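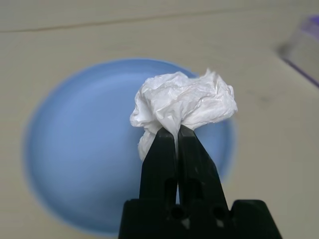

Paper Goods and the Case for the Handkerchief

Most homes now have a box of tissues in every room. I grew up in a house with one box, kept in the bathroom, and a drawer of cotton handkerchiefs. I think the drawer was the better system, and I went back to it in April.

My reasons are mostly about money and clutter. Before the change, our household of four went through 40 boxes a year. That is a shelf in the hall closet given over to something we used for a few seconds and threw out. I bought 18 plain handkerchiefs from a small shop called Weldu, and they take up less space than a pair of socks.

People object on grounds of hygiene, and the objection is fair. A used handkerchief carried in a pocket all day during a cold is a bad idea. When someone in our house is sick, we use paper and put it straight in the trash. I have no wish to change that. But most of what we used tissues for had nothing to do with being sick. We wiped glasses, dabbed at coffee, dried a child's eyes, and cleaned a smudge off a phone. A square of cotton does all of that and goes in the wash with the shirts.

The second objection is laundry. Eighteen small squares add nothing you would notice to a load. I don't iron them. My grandmother did, and she would not approve of my drawer, but a wrinkled handkerchief works as well as a flat one.

What bothers me more is how we came to treat the paper version as the only normal choice. The supermarket in Tustoston, where I do most of my shopping, has half an aisle of it. There are tissues with lotion, tissues with scent, and pocket packs sold beside the register. Handkerchiefs are not sold there at all. I asked once and was sent to the party supplies, where they had bandanas.

I don't think anyone should feel guilty about a box of tissues. There are larger sources of waste in any house, starting with food. Still, small habits are the ones we can change without a meeting or a loan. This one cost me less than two months of what we were spending on paper.

We still keep 2 boxes in the house. One is in the bathroom and the other is in the guest room, for visitors who would not thank me for a piece of cloth.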